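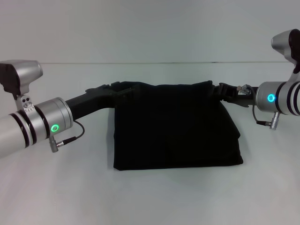 Can the town council put a new fee on our water bill without a vote?

Jerome Buenaventura
I live in Clinstead and got a notice with my last water bill. It says that starting in February there will be a 4 dollar "street maintenance charge" every month. There was no ballot measure. A neighbor says it's really a tax and that taxes have to go to the voters. Who is right, and is there any way to fight it?

Precious Catacutan
It depends on your town charter and on state law. In many places a tax needs voter approval and a fee doesn't, as long as the fee pays for a particular service and the money is kept for that. If it goes into the general fund, you have a better argument. Ask the town clerk for the ordinance and look for the part that says where the money goes. Ask for the staff report too.

Check whether your charter allows a referendum petition. We did one here in Drurlow over a parking ordinance. We needed 62 signatures more than we turned in the first time, and by then the deadline had passed. Find out the deadline before you print anything. Ours ran from the day the ordinance was adopted, and the notice in the mail came later. The clerk can tell you the number of signatures but won't give you legal advice.

Milagros Umali
They do this everywhere. Go to the meeting and complain, and vote them out.

Consolacion Navarro
Agree with Precious about the charter. Also read the notice again for a protest period. Some towns have to take written protests before a new charge starts. Ours did, and 3381 accounts were eligible. Only one protest per account counted, so two people in the same house couldn't both send one. Put the service address on it and keep a copy.

Filed under: Local Government > Taxes and Fees

Related
How do I get on the council agenda?
Recall petition rules for small towns
Is a special assessment the same as a property tax?
Who draws the ward boundaries?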